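Manual de instalação Pruven, secção 4: Levantar a mesa

Esta secção prepara a tarefa de levantar a mesa com dois braços. A tarefa ainda exige uma pessoa por perto. Nos nossos ensaios de dezembro, em 332 ciclos, 47 precisaram de intervenção manual.

4.1 Disposição dos recipientes

1. Fixe a calha preta ao longo do bordo da mesa.
2. Coloque o tabuleiro vermelho com a loiça ao centro.
3. Ponha o escorredor à direita, ao alcance do braço direito.
4. À esquerda, ponha a caixa transparente e, abaixo dela, o tabuleiro preto para os restos de comida.
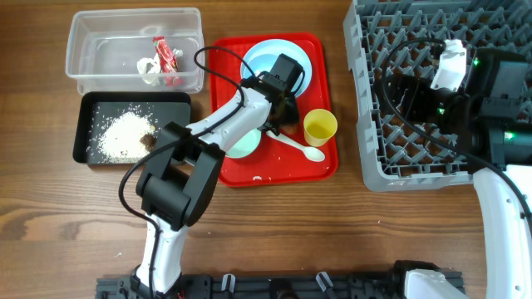 Fig. 4-1. Arroz no tabuleiro preto; braço direito sobre o escorredor.

Nota: o arroz solto continua a ser o ponto fraco. Conte com grãos fora do sítio e limpe-os à mão no fim.

4.2 Escorredor

5. Abra o programa Rinport e escolha "Loiça".
6. Verifique se os pinos do escorredor estão desimpedidos.
7. Inicie com velocidade 20. Só aumente depois de um ciclo completo sem paragens.

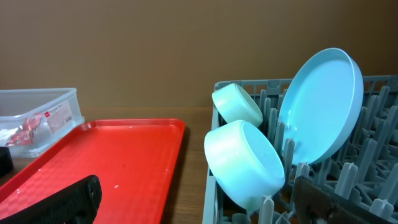
8. Se uma peça ficar mal apoiada, prima Pausa e endireite-a. O programa não corrige a posição depois de largar a peça.

Cuidado: não use loiça de vidro nem facas. Mantenha as mãos fora da mesa enquanto os braços se movem.

4.3 Talheres e restos

9. Deixe as colheres separadas umas das outras. Sobrepostas, a garra falha quase sempre.
10. Para repetir a tarefa, volte a carregar o tabuleiro vermelho e esvazie o preto.
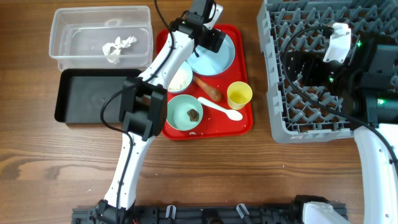 Fig. 4-2. Tabuleiro vermelho com loiça e duas colheres; tabuleiro preto vazio.

A lavagem não está incluída nesta versão. Para o código de erro 1867, consulte a secção 7.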